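Cladden ouvre sa collecte de gestes robotisés à Rumthorpe

Rumthorpe, le 15 octobre 2018 - L'équipe Cladden est ravie d'annoncer un cap : 2,404 démonstrations enregistrées pour son système d'apprentissage !

Gobelets en plastique, petits cubes, un bras guidé geste après geste : chaque essai devient un exemple.
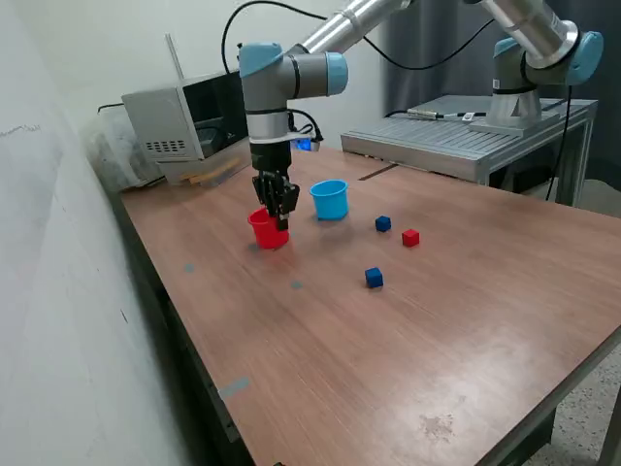 Des exemples variés

Les cubes changent de place, les gobelets aussi. Une vue rapprochée complète la vue large - ici, deux cubes bleu foncé dans le gobelet bleu clair.

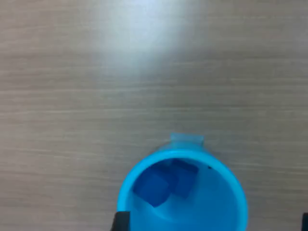
Pour Chanida Onsri, les essais ratés comptent autant que les autres, et 398 d'entre eux ont été conservés.

Contact presse : Prasert Sombatkul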